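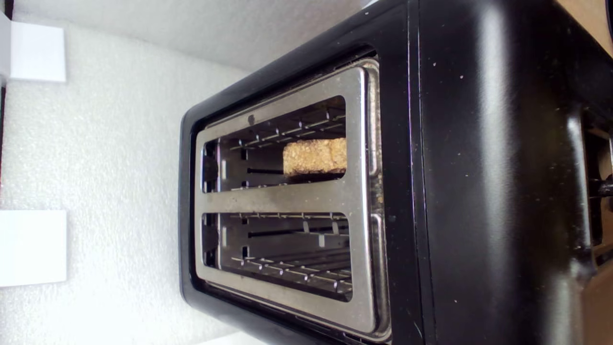

Why does slot insertion need its own planner when we already have a perfectly good grasp planner?
Because the grasp planner stops caring once the fingers close, and for insertion almost all the trouble is in the last few centimeters.

OK so, thread on what I've been building in Gokent this month, I'm having way too much fun with it.

A toaster is a great target for this. Two narrow openings, shiny steel around them, dark inside. Depth on brushed metal is a mess (holes everywhere, plus ghost points floating above the plate), so I quit asking for a clean point cloud.

What we do now: find the rim in the color picture, fit a rectangle to each opening, then use depth only from the black plastic and the surface around the toaster. The fit takes 43 ms on my old desktop. Love it.

Next piece is bread pose. The small stuff is the fun part! A short piece that sits way over at one end of the slot breaks any code that assumes "bread center = slot center." Ours assumed exactly that until Lejla Radonjić read my pull request and left one comment: "why?" Fair.

So now the planner keeps slot frame and bread frame separate and scores them separately. Being off along the length of the slot costs almost nothing. Being off across it costs a lot. One small change to the cost function and the paths got so much calmer.

Control side: position control down to the rim, then compliance on. I cap sideways force at 5 N and let the wrist give a little. The loop runs at 400 Hz, and I log every tick, which Petkov (our replay tool) can scrub through like a video. If you write contact code without a replay tool, please go make one, even an ugly one.

Still bad: crumbs on glossy black plastic. The segmenter sees light specks and gets excited and calls them bread. A minimum blob size helps, but then it drops real corners. Trying a texture feature next, ideas welcome!

Current count in replay is some 73 logged tries with the new cost. Cleaning up the config files tonight, then the slot fitter goes into the main branch.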